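Triver Post Club: mail-out check, November boxes

Fill in before the courier comes. Comments in the right place pls, not on the back.

1. Packing tables
Wiped, no loose blades. OK
Comment: tape gun on table 4 still sticks. Tagged out, use the spare.

2. Small parts in kids' boxes
Sticker sheets, fine. Bead kit fails the choke tube, so age label has to say 3+. Labels on the Bakke story pack are right, checked a handful.
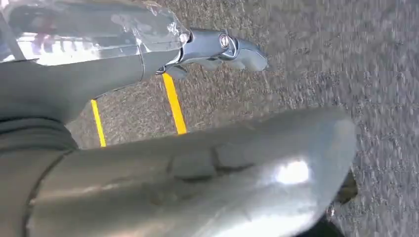
Magnets: none this month. Good. Keep it that way until the supplier paperwork is in.

3. Box weight
Limit 2000 g. Heaviest on the scale was 18 g under. Too close. Drop the second postcard or go to thinner card.
Scale zeroed first? Yes

4. Seals and corners
Pulled 103 for a look. Two split corners, both from the bottom of the pallet. Repacked.
Comment: dont stack past the line on the wall!!

5. Addresses
Ivham batch: OK
Pultudstead batch: NOT OK. Gift subscriptions printed with the buyer's name insted of the child's. Reprint, then recheck the first and last sheet.
Pause list applied? Yes, before printing.

6. Aisles and exits
Back door clear. Front door had returns cages in the way, moved at 7:30 am.
Extinguisher tag in date. First aid box short on plasters, reordered.

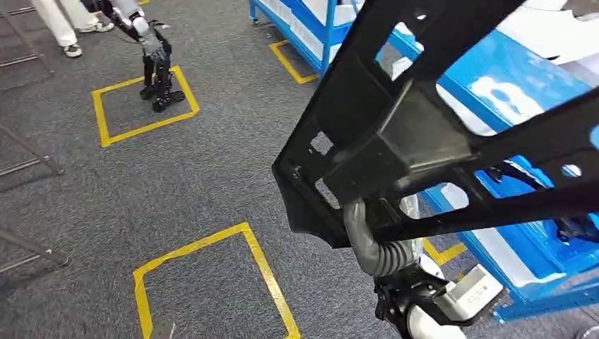
7. Sign-ups page
Waitlist form open, confirm email arrives. Ship date on the page still says October. Change it before the reminder goes out.

Open items: tape gun, Pultudstead reprint, box weight. Recheck after lunch.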